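Chapter 9
The Box Before It Is a Box

Most of us meet the folding carton at the end of its life, when it is torn open by somebody in a hurry. This chapter starts at the other end, with a sheet of board, some creases and a person who has been told that it "just pops together".

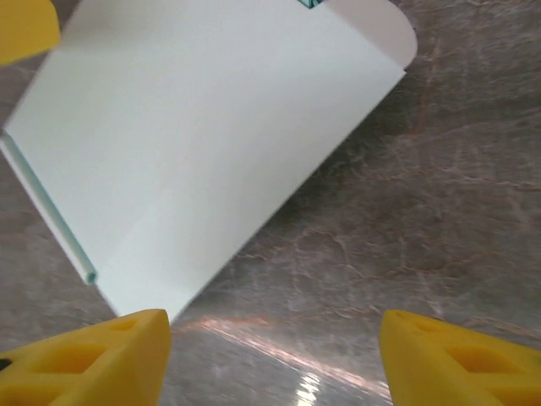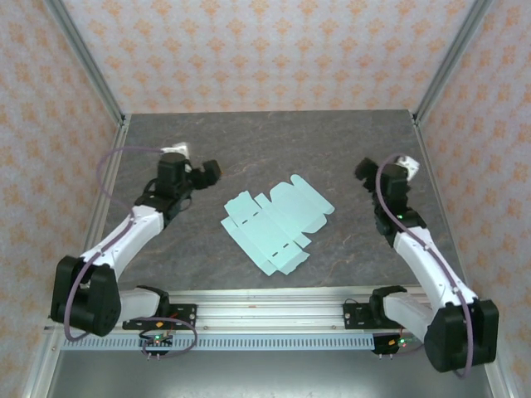 A flat carton is called a blank, a name that also suits the face of anyone handed their first one. The trade has had plenty of time to think of something grander and hasn't bothered. You will meet the word on every drawing and every delivery note from here to the end of the book, so it is as well to get used to it now.

9.1 What the parts are called

Start with the panels. These are the large plain areas that become the faces of the box: top, base, front, back and two sides. Between them run the creases, which are lines where the board has been squashed so that it knows where to bend. A crease isn't a cut, although students with strong thumbs have been known to turn one into the other.

Flaps are the smaller pieces that stick out from the panels. A tuck flap slides inside the box to hold the lid shut, and its ends are usually rounded so that it goes in without catching. Side flaps, sometimes called dust flaps, fold in first and lie beneath it. They keep out dust in the same way that a garden gate keeps out rain, but they do stiffen the opening, and a lid without them sags.

Tabs and slots work in pairs. A tab goes into a slot and stays there by friction and good manners. On many mailing boxes the side wall is a double one: the board rolls over on itself, traps a flap inside, and finishes with small tabs that drop into slots in the base. No glue is needed. This pleases the accounts department and puzzles everybody else for the first few tries.

9.2 Which way round?

Before folding anything, find the inside. Kalkidan Mekonnen, who taught carton work at Elach for many years, began each course by giving out 35 blanks and saying nothing at all. Most came back inside out. The print was hidden, the plain side was on show, and the makers were delighted with themselves. She kept the worst on a shelf behind her desk, with names.

On a printed box the rule is easy enough. The printed side goes face down on the table and you fold towards yourself. With plain board, look closely at the creases. One side will show a groove and the other a raised ridge, or bead. In ordinary carton board the bead goes on the inside of the fold. It feels wrong to most people, who would like to fold into the groove, and the board will let them do it once before it cracks along the outside.

9.3 The order of folding

Every crease should be bent and released before the real folding begins. This is called pre-breaking, and it is the step that everyone leaves out on the second day. After that, the usual order for a mailing box with a hinged lid is:

Stand up the front and back walls.
Turn in the corner flaps.
Bring the side walls up and roll them over the corner flaps.
Press the tabs home.
Fold in the flaps on the lid.
Close the lid and tuck.

Do the third step before the second and you will have four corner flaps on the outside, waving. They can't be persuaded in afterwards. Unroll the walls and begin again, preferably while the instructor is looking at someone else.

9.4 A note on weight

Board is sold by the weight of one square metre, given in grams. A light carton for tea or soap might use 350 gsm board, while the practice sheets for this course are 450. The heavier sheet is harder to crease and much harder to ruin, and was chosen with the second point in mind. Mesfin Chala, who checked the exercises, asked for 700 and was talked out of it.

Weight isn't the same as stiffness, as we shall see in Chapter 10. For the moment, hold a strip by one end and watch how far it droops. Then cut a second strip at right angles to the first and try again. The two will droop by different amounts, and the reason is the grain, to which we now turn.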